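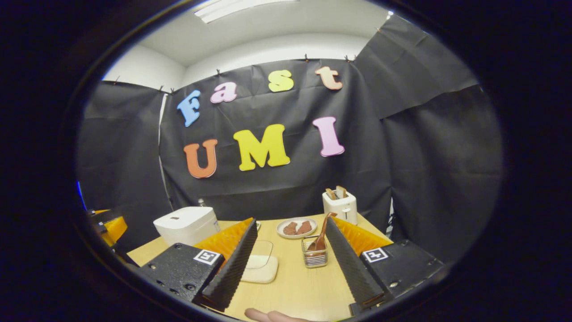 I have never trusted the "small kitchen" section of a shop. It's where they put the things that are too big for a drawer and too small to feed anybody. So when people started telling me that all you need for a proper meal is a rice cooker, a toaster and one table, I assumed they had something to sell.

I've now given it a fair go. The rules were one table, nothing on the hob, nothing in the oven. A plate, a wooden spoon, a wire basket to stand it in, a tub with a lid. That's your kitchen. Apparently the rest of my cupboards are clutter.

The toaster I'll admit has its place, though toast with rice is a meal only a very hungry person would plan. It takes up as much table as a good chopping board and does one thing. The slices stick up out of the top, which is handy for getting them out without a fork, and that's as far as my praise goes.

The wire basket annoys me. A mug would hold a spoon just as well, and you could drink out of it afterwards. I looked at one from Clarnach and one from Ilach, couldn't find any difference between them beyond the label, and put both back.

Which leaves the rice cooker, and here I'm wobbling a bit. I bought an Orik in October, second-hand, expecting to pass it on by Christmas. It's still out. It makes 2 portions without a fuss, and 28 minutes for brown rice is fine by me if I don't have to stand there. What I don't believe is the talk about cooking everything in it. Beans want soaking and they want watching, and I've had one lot go to paste and another come out like gravel.

I do like having the grains and beans laid out in a divided tray before I start, a little of each. Reddish-brown beans, green ones, something pale and yellow, a mix. It looks terribly organised. Whether it makes supper any better I doubt, and then you've got a tray to wash.

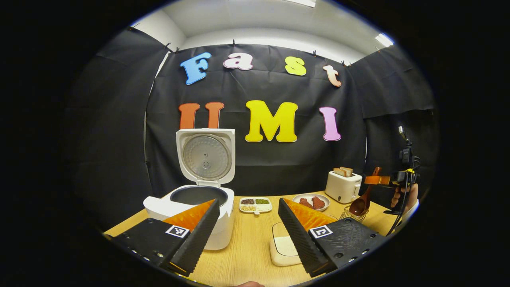
Nghiêm wrote under my last post that I'm doing it wrong: the green beans can go in with the rice if they've had a night in water, the red ones need cooking first, and anyone who puts all of them in together deserves what they get. Fair enough. I'll try it that way, but if I have to cook the red beans first I'd like to know what in, given that the saucepan has been banned.

As for saving space, I measured. With the lid up, the cooker won't go under my shelf, so it has to come forward every time, and then the toaster has to move along. My worktop is 60 cm deep and I still ended up with the plate on the windowsill.

I'm keeping the Orik. The toaster can go back in the cupboard until somebody wants toast.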